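# Smaller tubs, same price: a Gendton shopkeeper on the shrinking shelf

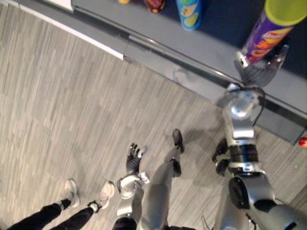

*A tall purple can of snacks with a lime-green lid, on a grey counter.*

The woman who runs the corner shop on Mulcahy Road in Gendton has agreed to talk on two conditions. I'm not to use her name, and I'm not to make her sound like a campaigner. "I sell crisps," she says. "I'm not marching anywhere."

She does keep a notebook, though. It began four years ago, when a customer came back with a packet of biscuits and asked why it felt light. She weighed it on the post scales. Then she weighed everything else on that shelf, and she has gone on doing it each March, writing the weights down in biro beside the price.

I came expecting a tale of greedy manufacturers and left less sure of it. I had doubts about the notebook, for a start. It covers 280 lines of stock out of the 3000 or so codes a shop like hers might be offered by its wholesaler, and she chose them herself. Wouldn't she have picked the ones she already suspected?

"Probably, yes," she says. "I never said it was science. You can weigh the rest if you like."

What annoys her most is the language. Cillari, the wholesaler she buys from, sends out a sheet whenever a product changes size. She has kept a carrier bag full of them and reads me a few lines in a flat voice: a "refreshed format", a "right-sized portion", a pack "designed for today's household". None of the sheets she shows me uses the word smaller.

"Today's household is the same people as last year," she says. "They're in here every morning. They haven't got any smaller."

I put it to her that costs have gone up, that cooking oil and card and diesel all have to be paid for, and that a customer might prefer a lighter bag to a dearer one. She has heard this before, mostly from the Cillari rep, and she half accepts it.

"Then put the price up and say so. I put my rolls up. I stuck a note on the cabinet, people moaned for a week and then they bought rolls."

Does anybody shop differently once they know? Here she is gloomier than I expected. For a while she wrote the old weight next to the new one on the shelf labels. Sales hardly moved. One man told her it was putting him off his lunch.

Demerari, the discount store that opened at the far end of the road, prints its price per 100 grams in figures you need to crouch to read. She isn't impressed by that either, but admits her own labels are not much bigger. "The machine only does the one size," she says, and then, after a pause, "I could ask."

She won't let me borrow the notebook. I can look at it on the counter while she serves, and I do, through a run of schoolchildren and a man who wants stamps. Some entries went up. A jar of pickle gained weight two years running, and she has underlined it twice.

"That one I can't explain," she says. "I rang them. They didn't know either."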